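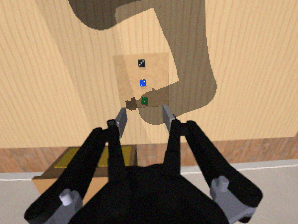

Slide 1. Three cubes on a tabletop, computer rendering.

Speaker notes: Managing redirects after a site move

Good afternoon, and thank you for attending. This session covers what happens to old page addresses when a publisher changes domain or reorganizes its folders. The worked case is Esthorpe, a small publisher with 240 articles, which moved from a hosted blog to its own domain in August.

(Next slide.)

When a page moves, its old address should answer with a permanent redirect, code 301. A temporary redirect, code 302, tells search engines that the old address may return. Esthorpe used 302 throughout the first month, and the old addresses stayed in search results. Please check the code before anything else.

Begin with a full list of old addresses. Export it from the sitemap, then compare it with the server log. In this case the log held 53 addresses that the sitemap did not, mostly label pages and old feeds.

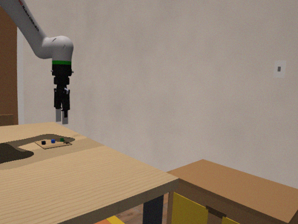 Notes prepared by the Web Publishing Desk, Pullurar

Map each old address to its closest match. Sending everything to the home page is a common shortcut - search engines often treat such redirects as missing pages. Where no match exists, let the page return 404 or 410.

Avoid chains. Esthorpe had 3 hops on its oldest posts: to the secure version, to the new domain, and then to the new folder. All of them now go straight to the final address.

(Pause for questions on mapping.) 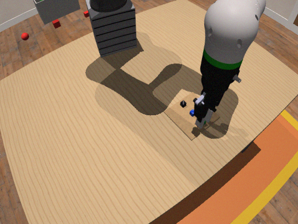 Wogan asked in the earlier session whether one pattern rule could replace the whole list, given that only the folder name had changed. It can, provided the last part of every address stayed the same. Test the rule on a sample first, and place any exceptions above it.

Keep the redirects in place for at least a year. The Brirkex template in the handout holds up to 1000 rows, with columns for old address, new address, code and date checked. Internal links should be updated as well, and the new sitemap submitted once the redirects are live.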